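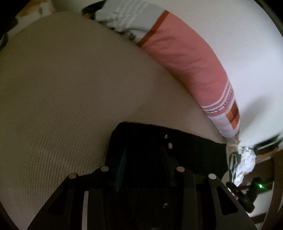 The Halta Furniture Bank will reopen for upholstered donations in November 2024, and the terms of acceptance have been revised. This thread sets out the main changes for households, landlords and partner agencies. Fabric type is now recorded at intake. A beige-brown cloth with fine parallel ridges, for instance, is entered as "ribbed, neutral," and the entry stays with the item until it is placed with a family.

Upholstered items must carry the manufacturer's permanent label. Items without a label may be offered for assessment, but they cannot be collected from the home. Please do not remove a label because it is faded or hard to read.

Donors are asked to vacuum all fabric surfaces before collection, including under seat cushions and along the seams. Ribbed and corded fabrics should be vacuumed along the ridges with a soft brush head. Please do not apply scented sprays. A number of the families we serve have asked for furniture free of fragrance.

The following will be declined at the door: items with torn seats, items with exposed springs, and items from a room where smoking has been permitted within the past year. Light fading and ordinary wear on the arms are acceptable.

Collection remains free within the city of Sosonia. For addresses in the Tian Valley, a charge of $70 applies to each visit, regardless of the number of items. The charge is waived for donors who receive housing assistance – please mention this when booking.

Large donations from hotels, offices and student housing are handled separately. Up to 100 pieces can be received in one delivery at the Zavley Road warehouse, with advance notice of four weeks. Deliveries that arrive without a booking will be turned away.

Our smaller storage unit on the east side closed in March. Donors who used that entrance should now go to Zavley Road, where the loading door is at the rear of the building. Parking on the street side is reserved for families collecting their furniture.

Last year the Furniture Bank placed 2,000 items with families moving out of temporary housing. Sofas and armchairs remain the most requested items and have the longest wait. Dining tables are in good supply, and we are not accepting further tables at present.

"We ask donors to consider whether they would be comfortable offering the item to a relative," said Ginette Chisholm, Director of Donations. "If there is doubt, our intake staff will gladly advise by telephone before a collection is booked."

Partner agencies will receive the revised referral form by email. The previous form will be accepted until the end of the year – referrals already submitted do not need to be sent again.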